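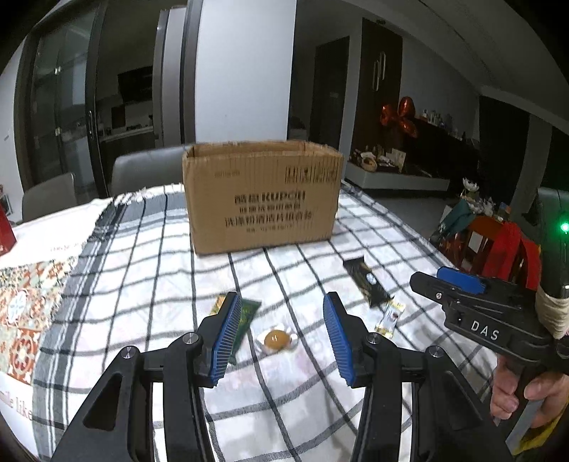
Vol. 5, No. 25

HOUSEHOLD PAGE
Feeding People Who Don't Vote Alike
by Serpil Oral

My kitchen has hosted the Requena Street discussion supper since March of last year. The people who come range from a retired union rep to a man who wants the income tax abolished, and one evening on school vouchers went on past midnight. I get asked for the recipes more than anything else, so there are two at the end. Most of what follows is about running the room.

Seating

Put the two people most likely to argue on the same side of the table, with one person between them. Across from each other they will lock eyes and lecture. Side by side they have to lean forward and turn to do it, and most people get tired of that by the time the salad is gone.

A round table is best if you own one. I don't. I push the kitchen table up against a Clasura folding table and throw one cloth over both. The Clasura is half an inch lower, so I fold a dish towel lengthwise and lay it under the cloth along the step. Keep glasses off that strip.

Leave yourself the chair nearest the stove. You will be up and down, and it is useful to be able to leave a bad exchange to go check on something.

Before they arrive

Settle the topic ahead of time and send it out in one sentence. "Should the town raise the bus fare?" works. "Transportation" does not. If the sentence has a loaded word in it, somebody will spend the first half hour on that word, and they will probably be right to.

Ask about food restrictions in the same message. Also ask who is bringing what, and write the answers on a sheet of paper taped inside a cabinet door. I used to keep it in my head and one night we had four pans of cornbread.

Set the table before lunch if you can. Fill the water pitchers and put them in the refrigerator. Empty the dishwasher completely, silverware basket included.

Move anything you would be upset to see broken. People who are making a point wave their arms.

What to serve

Serve food that takes two hands for the first course. Corn on the cob, tacos, artichokes, ribs if the budget allows. It slows everyone down, and it is hard to deliver a speech about the Supreme Court while holding an ear of corn. Save the soup for a night when the topic is mild. Hot soup cools while people talk, and then they want it heated up again, one bowl at a time.

Avoid anything that has to come out of the oven at an exact minute. Soufflés are out. Stews, beans, braised chicken thighs and baked rice will all sit on a low burner for an extra 25 minutes without harm.

If you serve wine, put it out with the food and take it off the table with the plates. Coffee and tea come next. I have nothing against wine, but the second half of the evening goes better with coffee.

Meat is its own political subject in some houses. I make the main dish without it and put the meat in a separate bowl with its own spoon. No announcement is needed. People find it.

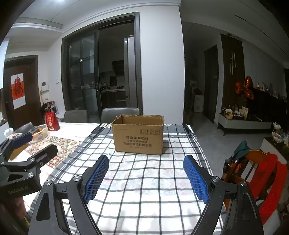 The same goes for dessert. Put it where everyone can reach it and let them help themselves, and do it early, while there is still some disagreement left. Cutting a pie for a group takes a few minutes, and during those minutes whoever was shouting usually stops to ask for a bigger slice.

When it gets loud

Turn on a light. I don't know why this works, but going from lamps to the overhead fixture brings the volume down every time. Turn it off again once things are calm.

Hand the loudest person a job. Drying glasses is good. So is grating cheese. Don't give them the bread knife.

If two people have stopped listening to each other, ask each one to say what the other person thinks, and let the other person correct it. Do this once in an evening at most or it starts to feel like school.

A kitchen timer is handy too. Mine is a Tollis wind-up model with a bell you can hear from the yard. Five minutes a speaker is plenty.

Some remarks are past what a host should sit through. Say so in plain words, once, and then pass something.

Stains and cleanup

Red wine on a cotton cloth: blot, cover with salt, leave it alone until the guests have gone, then rinse from the back with cold water. Coffee: cold water and a little dish soap. Candle wax: let it harden, scrape it with a spoon, then iron what remains through a paper bag on a warm setting.

Soak the bean pot overnight. Wash the glasses first, while the water is clean.

Let people help clean up. The best talk of the night happens at my sink, after the official topic is closed.

Two recipes that hold

Waiting Beans. Soak a pound of pinto beans overnight and drain. Cover with fresh water by two inches, add an onion cut in half, three cloves of garlic and a bay leaf, and boil hard for ten minutes. Turn down and simmer until soft, usually an hour and a half. Salt at the end. Thin with hot water if the talk runs long.

Baked Rice. Heat the oven to 375. Stir two cups of long-grain rice into two tablespoons of melted butter in a heavy pot with a lid. Add three and a half cups of boiling broth and a teaspoon of salt, cover, and bake 25 minutes. Leave the lid on until you are ready to serve.

The next supper is 30th May, and the topic is whether the library should charge late fees. Bring a chair if you have a folding one.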